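**Ticket:** leg insertion, inverted table – policy stalls at contact
**Component:** Savari (bimanual policy), Tuvov (data loader)
**Status:** closed, one follow-up
**Opened:** February

Task is push-fit assembly of a white plastic table, upside down, two arms, one leg per attempt. Policy trained on 1163 demonstrations. Reaches the socket area, then hovers or pushes at the wrong angle until the time limit. Validation loss looks normal.

Views from the task:

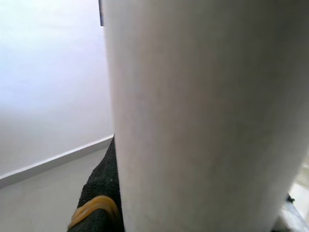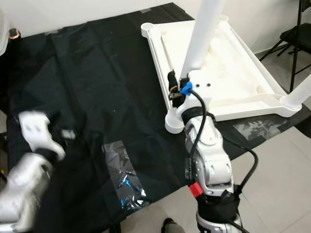
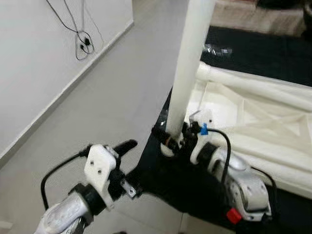 Inputs to the policy are the head view, both wrist views, joint positions and gripper widths. No force signal. Output is a chunk of 16 actions, executed open loop before the next inference call.

**Baseline**

38 attempts on the released checkpoint, table moved by hand between attempts. Nine full insertions. Of the 29 failures:

- 21 stalled with the leg end close to the socket
- five pushed in at an angle and jammed
- three dropped the leg on the way over

Drops are a grasp problem and are left out of this ticket. The rest happen in the last few centimetres.

**09:40 – camera timing**

First guess was that a wrist stream lagged the joint state. Flashed a light in view of all three cameras and compared timestamps. Spread was within one control step on every run. Ruled out.

**10:25 – calibration**

Re-ran the hand-eye calibration on both arms. Small change on the left, nothing on the right. Five more attempts with the new values, same stall. The policy doesn't use the calibration directly, so this was always a long shot. New values kept anyway.

**11:15 – chunk length**

Cut the executed part of each chunk from 16 steps to eight, then to four. At eight the arm corrected more often but still stalled. At four it shook near the socket and dropped the leg twice in six attempts. Put back to 16 for the remaining checks so results stay comparable.

**13:05 – wrist view masking**

Replaced one camera input at a time with its dataset mean and replayed recorded episodes through the policy offline. Compared predicted actions against the demonstrated ones.

- Head view masked: error goes up a lot during approach, little change near contact
- Left wrist masked: small rise throughout
- Right wrist masked: almost no change, including near contact

The third result is the odd one. With the leg held in the right gripper, that view ought to carry useful information on how the leg sits in the fingers. The policy was ignoring it.

**14:30 – cause found**

Tuvov applies a random crop to every camera during training. The crop offset is drawn once per frame, so two frames from the same episode, a step apart, can be shifted by quite different amounts. For the head view this does little harm. For a wrist view, the held part should stay nearly fixed in the image while the grasp holds, and any small shift means the leg has slipped or tilted. The per-frame crop buried that signal under noise of the same size. The network learned to leave the wrist view alone.

Checked by measuring the position of the leg edge in 700 cropped training frames. The scatter from cropping was larger than the scatter from real grasp differences.

**Fix**

1. Crop offset now drawn once per episode for wrist cameras. Head camera unchanged.
2. Maximum wrist offset halved.
3. Colour jitter left as it was.

Retrained from scratch on the same demonstrations with the same number of steps. Nothing else touched.

**Retest**

38 attempts, same procedure as the baseline, chunk length 16.

- 27 full insertions
- four stalls
- four jams
- three drops

Stalls are down from 21 to four. Jams barely moved, which fits – the policy now commits to the push, and when the leg is tilted it still can't feel that. Drops are unchanged, as expected.

Masking test repeated on the new checkpoint. Masking the right wrist now raises the error sharply near contact and hardly at all during approach.

**Limits of this result**

One table type, one room, one training seed. The masking test is offline and says which inputs the policy uses, without saying that using them is what fixed the stalls. A second seed is queued. If it lands well under 27 this ticket gets reopened.

The Stojanovska branch uses the same loader with the old crop setting. Anyone comparing numbers against that branch should retrain first. The Korker evaluation script reads the crop setting from the checkpoint and needs no change.

**Follow-up**

Separate ticket for the jams. First thing to try is motor current on the wrist joints as an extra input, already logged in all 1163 demonstrations, so no new collection needed. Second is a short back-off and retry when the gripper position stops changing during a push.

Config diff is attached to the merge request. Old checkpoint kept under the `precrop` tag.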